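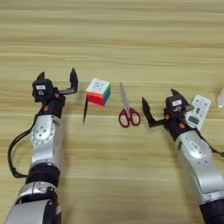 Both grippers open over the bench, cube and pen by the left one, scissors in the middle.

Ticket 1867 – right gripper drops out mid-close
Status: open
Rig: two-arm bench build, shared shop at Hurdale
Controller: Jalleo board, stock firmware

Problem: right gripper starts closing, stops partway, then driver throws a comm timeout. Left one is fine. Same code both sides. Power cycle clears it, comes back after a few closes.

Tried so far

– Swapped gripper IDs in config. Fault stays with the right arm, so not the script.
– Reseated the cable at the wrist. Ran 11 closes clean, then timeout again.
– Dropped close speed to half. No change.
– Moved right arm to the left arm's port. Still faults. Port is ok then.
– Logged one full run Sunday, 189 cycles, 6 timeouts. All 6 with the wrist rotated outward. None with it straight.

So probably the cable. It's the thin one down the right side of the arm, lies across the bench and over the white handheld. Left cable has a big loop at the joint, lots of slack. Right one dosn't have that kind of loop.

Next
– reroute right cable with a loop like the left
– rerun same script, wrist out only
– if it still drops, swap in the spare Bensaid cable from the drawer
– after that I'm looking at the connector on the gripper itself, dont want to open it yet

Anyone at Clostden running the same pair, how much slack did you leave? Almost sure mine is too short but would like a number before I cut new ties.

Update, later: rerouted, not tested yet. Leave the arms powered off pls.

Clostden Shared Workshop | Contact the bench list | Back to top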